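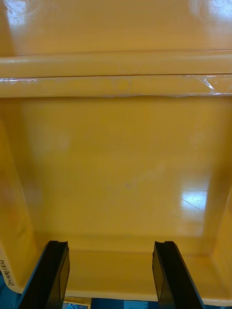
4 min read

Do "odor-lock" storage bins do anything a regular plastic bin doesn't?

Posted in Home & Storage by draftyhouse

I need to store winter bedding and a bunch of sweaters from spring until December. My sister swears by the Stillance bins from Vistetti, the ones with the "active odor-lock liner" that supposedly keeps fabric smelling fresh for 18 months. They cost 4 times what I'd pay for a plain tote at the hardware store.

I already own 2 plain totes and the stuff I put in them last year came out smelling like a shower curtain. So I'm tempted. But I read the whole product page and could not find one sentence saying what the liner is made of or what it does to a smell. It says "advanced barrier technology" and there's a drawing of arrows bouncing off a wall. My sister's evidence is that her blankets smell fine, but she also washes everything before it goes in and keeps the bins in a hall closet. Mine go in the attic.

Has anyone used both kinds? I'm not looking for a lecture on minimalism, I need the blankets.

3 replies

Ibrahim Ekwueme

I'd keep your money. I've bought the plain kind and the fancy kind (a different brand, Kaimal, with a similar promise on the sticker) and I couldn't tell the blankets apart when they came out.

Think about where the smell comes from. A sealed bin doesn't know which air is good and which is bad. Whatever you shut in there stays in there, and if the plastic itself smells, you've given it eight months to get into the wool. The shower curtain smell you describe sounds to me like new plastic, and a tighter lid would make that worse.

What I do with a new bin:

Peel off every label and all the film and tape. Sticker glue has its own smell and it gets tacky in a hot attic.
Wash it with warm water and dish soap, inside and out, lid too. Get into the groove under the rim.
Dry it with a towel, then leave it open somewhere with moving air. I give it 2 weeks. If it still smells when you put your head in it, give it longer.
Wash the bedding and dry it completely. Then dry it again. A comforter can feel dry on the outside and be damp in the middle, and that is how you get the other smell, the basement one.
Wrap the sweaters in a clean cotton sheet so the wool isn't sitting against the plastic.

I'd also question the attic. Heat brings out plastic smells, and a bin that seems fine in the kitchen can be pretty ripe by July. Under a bed is better if you have the room.

As for the 18 months, ask them how they measured it. I wrote to Kaimal about their number once and got a coupon back.

One thing I'll admit: the expensive bin had better latches. Mine have held up and the cheap ones snapped. That's a decent reason to pay a little more, but it has nothing to do with odor.

pepperandrye

Just spray the inside with Cloratex and wipe it out, smells great after. Been doing it for years. Also dryer sheets

mossgate_lane

Please be careful with the spray idea above. I don't know that product well, but a strong scent on top of a plastic scent gives you both, and anything with bleach in it can ruin wool if you don't rinse it off. Dryer sheets made my quilts smell like dryer sheets until the following spring. Some people like that, I guess.

Mostly agree with Ibrahim, though I think he's a bit hard on tight lids. If you have moths or mice, a lid that really closes is worth having, and plenty of plain totes have gaps at the handles you could slide a pencil through. Check that in the store before you worry about liners.

Baking soda gets recommended in every one of these threads. I tried an open dish of it in a smelly tote for a month and the tote still smelled. Leaving it open on the porch in the shade worked better and cost nothing – I just had to remember to bring it in when it rained.

Reply from draftyhouse

Thanks. I just checked and both of my old totes still have the big sticker on the inside of the lid, so I'll start there. Not buying the Stillance ones for now. My sister says I'll regret it. I did ask her what the liner is made of and she said "technology."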